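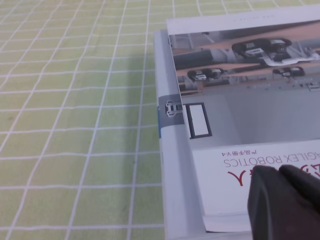

2 min read

Print this message | E-mail this message

Liltville hall list
From: Wendelin Wallner
Apr 21, 2022
Re: handout table for May

Teguh Chin wrote:
> I'd keep the green checked cloth, it brightens the hall up. Brochures
> in a pile on the left, pens next to them, and one booklet on top of
> the box so people know what's in it. Rainer can get us 1000 more
> printed if we say yes this week.

Teguh, I'm not convinced by most of this. The cloth is cheerful enough, but it's a grid, and a grid shows up everything that isn't square to it. Put a booklet down a bit crooked on the box and it looks dropped there. It also ripples. I'd iron it or go back to the plain grey one from Undmont.
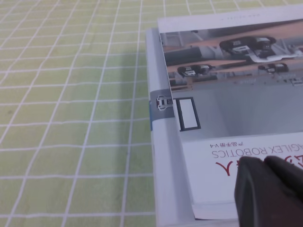
Second thing is which way up the covers go. If they face whoever is sitting behind the table, visitors get four little wheeled robots on their heads and lettering they have to twist their necks for. Turn the lot round before the doors open, the one on the box as well.

As for another 1000, why? We printed 1261 last time and there are 463 still in the cupboard at Zellora. I doubt people read them. They take one to be polite and leave it on a chair.

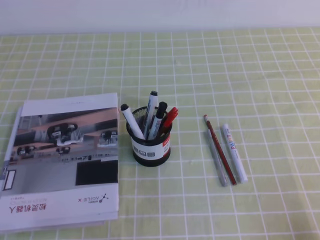
Pens I'll give you, though the holder wants to be on the other side, away from the brochures. People reach over for a pen and drag the pile with them. And please square up the pile. White edges poking out at all angles look like leftovers.

I can bring the iron at 11. If somebody has proof the booklets do any good, I'll read it.

Wendelin

Comments (3)

marg_t: Keep the cloth. The grey one has a burn in it.

Teguh Chin: Happy to turn them round. Still think we'll run short by the afternoon, but I'll tell Rainer to hold off.

pk: Which cupboard at Zellora? I looked in May last year and couldn't find any.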